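Antoniuk Says She Will Stay In County Clerk Race

Yevdokiia Antoniuk says she has no plans to leave the race for county clerk, even after two of her opponents joined forces last week behind Volodymyr Fedoruk.
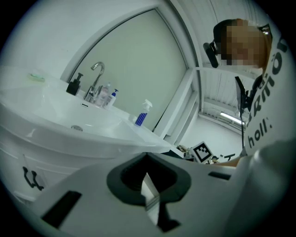
"I got a lot of calls telling me it was over," she said Thursday at her campaign office in Stasiv. "I read the same news they did. My name is on the ballot and I'm going to leave it there."

Antoniuk spent most of her career in the records department, where she handled property deeds and later voter registration. She left in April to run. She has not held elected office before, and Fedoruk has made that a regular part of his speeches.

Asked about it, she said the clerk's job is mainly paperwork and deadlines. "He was on the council for two terms. That's fine. He voted on the clerk's budget, but he never had to get a ballot printed on time. I did that work."

The main dispute in the race is over the branch office in Natance, which the county closed last winter to save money. People there now drive to the county seat to record a deed or get a marriage license. Antoniuk wants it open again three days a week. Fedoruk has said a mobile office would cost less.

She said she looked at the mobile office idea when she was still on staff. "You need a secure line for the records system, and you need somewhere to lock up the forms at night. By the time you pay for that, you could have kept the lights on in the building."

She would not give a total cost. She said the county still holds the lease and that two clerks could be moved from the main office - a claim that Inna Harasym, the deputy clerk, disputes. Harasym said in a separate phone call that the main office is already short of staff and that lines have grown since the spring.

"Inna and I don't agree on that one," Antoniuk said. "She's counting the open positions as if they'll never be filled. I'd fill them."

Money is a problem for her campaign. Fedoruk has been on the radio since the start of the month, and Antoniuk has not bought any ads. Her campaign manager, Ashraf Morsy, said they have almost 200 yard signs left and will put the rest of their funds into mailers for Natance and the townships north of it.

Antoniuk has agreed to debate Fedoruk at the Stasiv library. His campaign has not confirmed. She said she will be there at 7 p.m. either way and will take questions from whoever comes.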